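Kirell Day Camp Activity List

A table of children's day camps and after-school classes, gathered from printed and online camp brochures. Last updated August 2022.

Contents

The main file has 900 rows, one per session. Each row gives the activity, age range, half-day or full-day option, and fee.
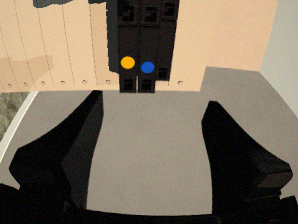

Fees are in dollars and don't include late pickup. Where a brochure gave a sibling discount, the full price was entered.

Sources

Dovdale and Carnel brochures make up 411 rows. The rest come from smaller programs - mostly dance, swimming and crafts.
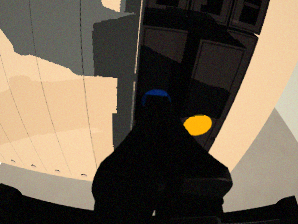 Hermans lists ages by school grade, so those were converted to years. Nearly 50 rows have no upper age.

Known problems

- Some 3-day camps are entered as full weeks.
- February break sessions are missing for Carnel.

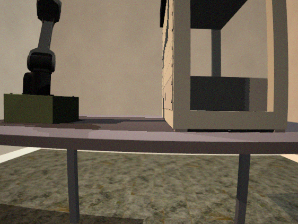
- Waitlist status is out of date.

Use

Free to copy with credit. Check dates with the camp before you register.

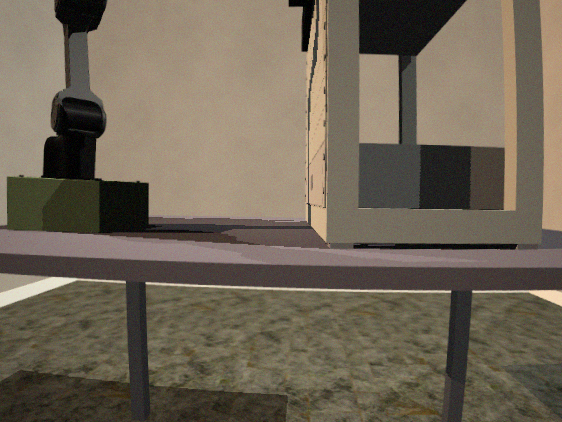
Are deposits part of the fee column?
They are, unless the notes column says "deposit extra."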